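보도자료

오도이(Odoi) 학생 로봇 동아리, 뚜껑 취급 과제용 소형 그리퍼 공개
손목 카메라 시점만으로 손잡이 방향 추정… 5월 교내 대회 출전 예정

12월 15일 일요일

스커크사이드(Skirkside) 기술학교의 학생 로봇 동아리 오도이는 2지 평행 그리퍼와 손목 장착 카메라를 결합한 탁상형 매니퓰레이터 '그리딕(Gridik)'의 중간 결과를 발표했다. 그리딕은 가정용 수납 용기의 뚜껑을 탁자에서 집어 지정된 위치로 옮기는 과제를 대상으로 설계되었다.

프로젝트에는 학생 21명이 참여하고 있으며, 기구부, 제어부, 영상처리부의 3개 조로 운영된다. 기구부는 그리퍼 핑거와 브래킷의 설계 및 조립을, 제어부는 관절 궤적 생성과 파지력 제한을 담당한다. 영상처리부는 손목 카메라 영상에서 뚜껑의 장축과 손잡이의 기울기를 추정하는 소프트웨어를 개발한다.

광택이 있는 흰색 플라스틱은 조명 반사로 인해 윤곽 검출 오차가 커지는 재질이다. 영상처리부는 테두리의 하이라이트를 경계선으로 오인하는 문제를 줄이기 위해 뚜껑 중앙의 오목한 손잡이부를 우선 기준점으로 사용하는 방식을 채택했다. 손잡이 막대가 뚜껑의 장축과 나란하지 않은 경우에는 접근 각도를 별도로 계산한다. 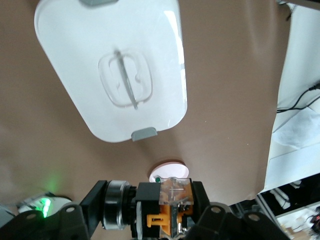 손목 카메라로 촬영한 작업 영역. 흰색 뚜껑의 오목부를 짙은 회색 손잡이가 대각선으로 가로지른다. 하단은 그리퍼.

동아리는 이번 학기에 파지 시험 200회를 기록했다. 시험마다 접근 각도, 핑거 간격, 모터 전류를 저장했으며, 실패한 시도는 미끄러짐과 위치 오차의 두 유형으로 분류했다. 분류 결과는 핑거 접촉면의 형상 변경에 반영된다.

영상처리부 조장 산네 네이스(Sanne Nijs) 학생은 "손잡이의 폭이 좁아 각도 추정이 조금만 어긋나도 핑거가 오목부 가장자리에 먼저 닿는다"며 "현재는 하강 직전에 영상을 한 번 더 취득해 각도를 보정하고 있다"고 설명했다.

지도교사 멜키아데스 멘도사(Melquiades Mendoza)는 "학생들이 시험 기록 양식을 직접 정하고 같은 조건에서 반복 측정하도록 했다"며 "다음 학기에는 걸쇠가 달린 용기의 개폐 동작을 추가할 계획"이라고 밝혔다.

그리딕은 5월에 열리는 교내 자동화 경진대회 '이누식스(Inusix)'의 물체 취급 부문에 출전한다. 대회 규정에 따라 각 팀은 제어 소스 코드와 배선도를 사전에 제출해야 한다. 오도이는 제출 자료에 시험 기록 전체를 첨부할 예정이다.

문의: 스커크사이드 기술학교 오도이 동아리 홍보 담당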